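Traneo (student project)

Traneo is a student robotics project based at the Liao School of Engineering in Skividport. It is run as a two-semester course with an attached club, and its members build and use hand-held grippers to record how people handle everyday objects. The recordings are used in class to train and test programs that control robot arms. The project takes part each year in the Tendimia Student Manipulation Challenge.

History

Traneo grew out of an elective on robot hands taught in the school's mechanical workshop. Students in the elective had been driving a single robot arm with a joystick, which limited each of them to a few minutes of practice per week. In the spring term, a group led by Tianyou Dai, then a third-year student, proposed replacing the joystick sessions with hand-held tools that carried the same kind of fingers as the arm. The proposal was accepted as a term project, and the first pair of tools was completed in July 2018.

The elective was reorganized as a full course the following academic year. The club was formed at the request of students who had finished the course and wished to keep using the workshop. Its meetings are open to students of any department, although a safety session and a short written test must be completed before the tools are signed out.

Course structure

The first semester covers the design and assembly of grippers. Students work in pairs. Each pair is given a drawing set, a parts list and a finished tool for reference, and is expected to produce a working gripper by October. Topics include the shape of fingers, the choice of pad surface, camera placement, and the use of square printed markers to find the position of a tool in a video recording. Grades are based on a build log, an inspection by the instructor, and a bench test in which the gripper must pick up and release a set of objects.

The second semester is devoted to recording. Students collect demonstrations, each of which shows one attempt at one task from start to finish. A task is described on a printed sheet that states the starting position of the objects, the permitted moves, and the point at which the attempt ends. Attempts in which an object is dropped are kept and labeled as such. Each class is asked to deliver 1000 labeled demonstrations by the end of the semester. The first class delivered 959, and the course was credited in full.

Tasks

Tasks are divided into rigid and flexible handling. Rigid tasks use cups, blocks, jars and small tools. Flexible tasks use paper, cloth, cord and cardboard, and are considered the harder group, as the object changes shape when it is gripped. Cardboard is introduced first. Students practice receiving a strip between the finger pads, turning it, folding it along an existing crease, and passing it from one tool to another.

Recording is not confined to the workshop. The course guide encourages students to work in lounges, kitchens and offices, with ordinary furniture and varied lighting, so that the collection does not depend on one background. Permission must be obtained from the person responsible for the room, and cables are to be kept clear of walkways where possible.

Competition

The Tendimia Student Manipulation Challenge is held at the close of the academic year. Teams submit a control program trained on their own recordings, and the organizers run it on a robot arm that the teams have not used before. Scoring rewards completed tasks and deducts points for dropped objects and for contact with the table. Traneo has entered a team every year since its founding. Its best result is second place in the flexible handling division, which it won with a program trained on 2000 demonstrations from two consecutive classes.

Publications

The project maintains its build guide, task sheets and labeling rules as a single handbook, revised at the end of each year by the outgoing members. Copies are held in the school library.

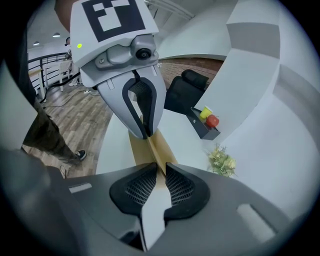

Flexible handling: cardboard

A strip of cardboard leading down to the mesh-textured pads of a hand-held gripper. The upper housing carries a square black-and-white marker and a camera lens.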